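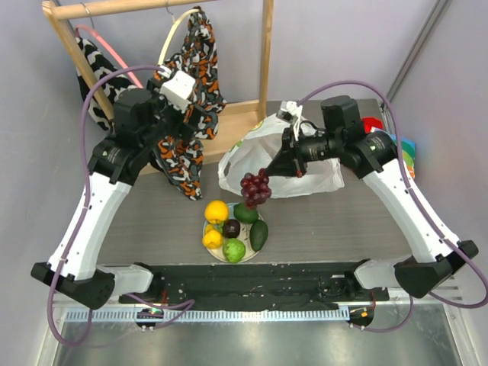
Does the second arm earn its money, or would one good arm and a better gripper do the same job? A reader sent that in after my first notes on the Zuritz, and it's the right thing to ask before buying.

My answer is that it depends on how much cloth you plan to handle. For fruit, one arm is enough. For anything that hangs, folds or slides, I wouldn't go back to one.

## What you get

The Zuritz is a two-arm tabletop kit sold by Mistik. The arms come attached to a single black base with a cable rail along the front. You get both grippers, the control boards, the purple cables, a power supply and a one-year license for Văn, the software that runs it all. You supply the table and a computer.

Setup took me 57 minutes, and a good part of that went to the cables. They run outside the arms in big loops from shoulder to wrist. If the loop is too short, the wrist pulls on it at full reach. If it's too long, it catches on whatever you have standing nearby. The manual has one drawing of this and it's too small to read. Start with the loops longer than you think you need and shorten them later.

## Fruit and vegetables

I used a plate of ordinary groceries: grapes, a plum, an apple, avocados, yellow peppers. The grippers handled the firm ones well. The apple came up cleanly on nearly every try once I had set the closing force.

Grapes are harder. The fingers need to close on the bunch near the stem, and the default force is too high. I turned it down by half and stopped finding split grapes on the plate. The peppers are slick and tend to roll, so approach them from the top. The plum was fine. I wouldn't try a soft avocado without padding on the fingers, and Mistik doesn't sell any.

## Cloth

I put a small wooden clothes rack on the table, with plastic hangers and a couple of patterned cloths. Most of my bad runs came from here. A gripper that reaches into hanging fabric can end up with folds wrapped around it, and Văn has no way to tell a good grasp from a tangle. It reports "object held" for both. I got into the habit of stopping the arm and freeing the cloth by hand.

With both arms on the job, things go better. One holds an edge and the other works. You have to write that routine yourself, though, and the sample code only covers boxes.

A thin plastic bag gave me the same trouble as cloth, with more noise.

## Over time

I've logged 600 runs. One finger screw came loose and had to be tightened. The arms still return to their start position without drift that I can see. Each board has a status light, and the manual explains the colors in an appendix that is easy to miss.

Support answered both of my emails within 2 days. The first reply was a link to the manual. The second one solved the problem.

## Price

I paid $2,000 for the kit. The Văn license renews every January, and the renewal price isn't on the order page, so ask for it before you pay. Without a license the arms still move, but you lose saved routines.

**Rating:** 4 out of 5 for solid objects, 3 out of 5 for fabric.

*Updated 28 December 2021: added the note on license renewal.*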